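Etham Skin Care Swap, minutes of the January meeting

Meeting opened at 7:10 p.m. Minutes of the previous meeting were read and approved with one correction: the Rebane lip balm was listed as unscented and is lightly scented.

Winter order. The group agreed to place one more order before spring. Members asked for the Dindska barrier cream again, in the large tub, plus the Belto hand salve. The total for the last order was $3,279, including shipping. Orders over $2,000 still get the lower shipping rate, so the new one will be held until it passes that amount. Anyone who wants to be included should have a list in before the next meeting.

Dry skin discussion. Most of the evening went to cracked hands and flaky patches around the nose. Several members have had good results putting cream on while the skin is still damp. Opinions were split on oil cleansers in cold weather. Two members had stopped using theirs and gone back to plain cream cleanser.
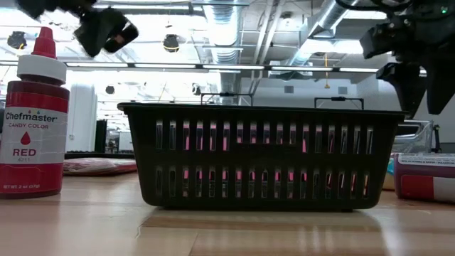 A reply came from the back table that the cleanser was being blamed for what the furnace does, and that a humidifier in the bedroom had helped more than anything in a jar. Others wanted to try this before buying more product. No vote was taken.

Sample jars. There are 24 jars left from the fall. It was moved and seconded to buy 60 more, with lids. Motion carried. Jars must be labeled with the product name and the month opened. Unlabeled jars will not go out for swapping.

Patch testing. Members were reminded to try a new product on the inside of the arm for a full day before using it on the face.

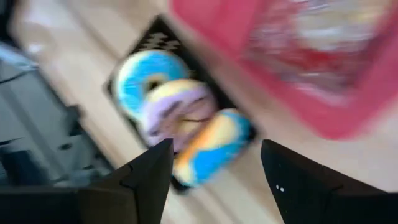
Page last changed: January, 9:42 p.m.

Next meeting. Same room, 7 p.m. The topic will be sunscreen under makeup. Bring any that pill or leave a white cast, even if nearly empty.

Meeting closed at 8:35 p.m.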